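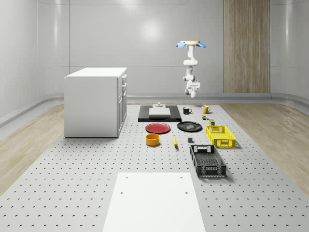
Neues aus der Nähwerkstatt

Ihr Lieben, der März ist schon fast rum und ich habe immer noch Fadenreste vom Flicktag in den Haaren (gefühlt jedenfalls!). Was war das für ein Nachmittag! Atieno Owino hat uns gezeigt, wie man Jeans am Knie von Hand stopft, mit kleinen, leicht versetzten Stichen, und seither schaue ich jedem auf die Hosenbeine. Emil Lehner wollte eigentlich nur einen Reissverschluss kürzen und ist dann bis nach acht geblieben, weil das Futter auch noch hinüber war.

In der Spendenkasse lagen am Schluss 684 Franken – tausend Dank! Davon kaufen wir neues Garn und lassen endlich die alte Overlock revidieren, die bei dickem Stoff immer so jault. Reto Tanner nimmt sie nächste Woche mit nach Stavmont.

Noch zwei Sachen: Der Kurs «Hemdkragen wenden» beginnt im April, jeweils um 18.30 Uhr, und es gibt 13 Plätze. Bringt bitte ein Hemd mit, an dem euer Herz nicht allzu sehr hängt, dazu eine kleine spitze Schere und einen Nahttrenner. Und wer noch Wollreste daheim hat, am liebsten in Grün oder Senfgelb: Ich nehme alles! Einfach bei mir in die Kiste neben der Tür legen, auch ganz kurze Fäden kann ich brauchen.

Bis bald, euer Remo Camenzind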